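木曜 作業ノート(シム班)

朝イチでTóth系アームのキッチンタスク再開。昨夜のバッチがまた途中で死んでた。104エピソード中48で停止。ログの最後はいつもの「base pose out of bounds」。またか。

症状メモ
・開始直後は正常。把持もOK
・3回目のリセット以降、ベースのロールが戻らない
・カメラはベースに付いてるので画が丸ごと傾く
・グリッパは閉指令を受けても空のまま。エラー出ず、これが一番いや
・衝突警告は出たり出なかったり

最初は物理ステップのせいだと思って刻みを半分に。変化なし。次に床との接触パラメータを前の値に戻した。これも変化なし。午前まるまる溶けた。

Silvia Procházkaさんに聞いたら、Redosskaのシーン読み込みを1月に差し替えたとき、リセットの順番が変わってるはずとのこと。ベース姿勢を戻す→シーン配置、だったのが逆になってる。配置で何かがベースに食い込むと、その押し戻しが姿勢に残るらしい。ありそう。

再現とれた。シード500、リセット3回目で止めてキャプチャ。
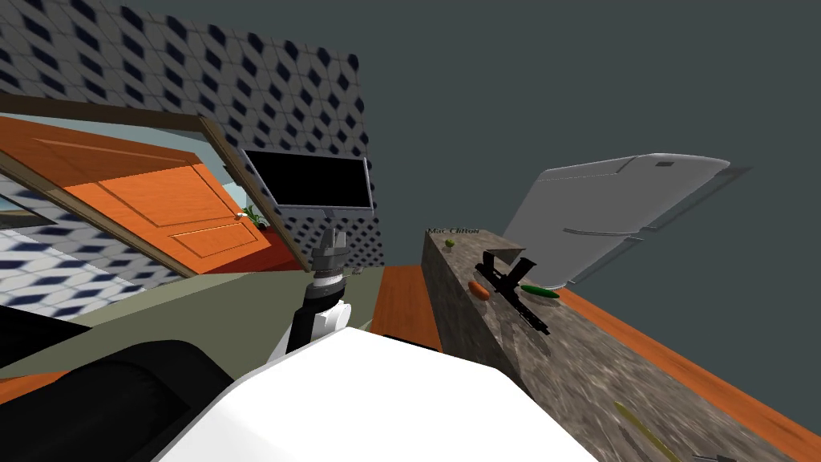 シード500、停止時のロボット視点。水平が出てない。グリッパは空、上向き。カウンターににんじん、きゅうり、ライム、あと銃型のオブジェクト。

傾きのほかに気になった点。カウンターの上に「Mac Clifton」のラベルが出たまま。デバッグ表示の消し忘れ?描画だけの話ならいいけど、評価用の画像に文字が入るのはまずい。あと銃型のやつ、キッチンの物体リストに入れた覚えがない。Pikuvvilleのアセットセットをカテゴリ指定なしで引いてる気がする。設定ファイル要確認。形が長いので、把持候補に混ざると成功率の数字もおかしくなる。

安全面。これは書いとく。同じリセットのコードをSestardの実機側ラッパーも呼んでる。実機でベース姿勢の推定がずれたままアームに指令が行くと、上に振るつもりで横に振る可能性あり。実機は今日は動かさない。非常停止の横に札かけた。解除はSilviaさんか自分が確認してから。勝手に外さないで下さい。

午後の作業
リセット順を元に戻した枝を作成。同じシードで回し直し、3回目のリセットを通過、ロールは0に戻る。まだ1シードだけなので直ったとは書かない。リセット後に姿勢を読んで、しきい値を超えたら即止めるチェックも追加。今まで黙って走り続けてたのが問題。しきい値は仮置き、あとで相談する。

空つかみの件は別バグかも知れない。姿勢が正常でも一度だけ出た。指の開度ログが途中から更新されてないぽい。タイムスタンプは進むのに値が同じ。要調査

残り
・104エピソード全部回し直し(今夜流す)
・昨夜の48本は学習に使わない。フォルダ名にNGつけた
・アセットのカテゴリ指定
・ラベル表示オフ、設定の場所がわらない、誰か知ってたら教えて
・実機ラッパーの呼び出し箇所の洗い出し

17時、バッチ投入。GPU空き待ち。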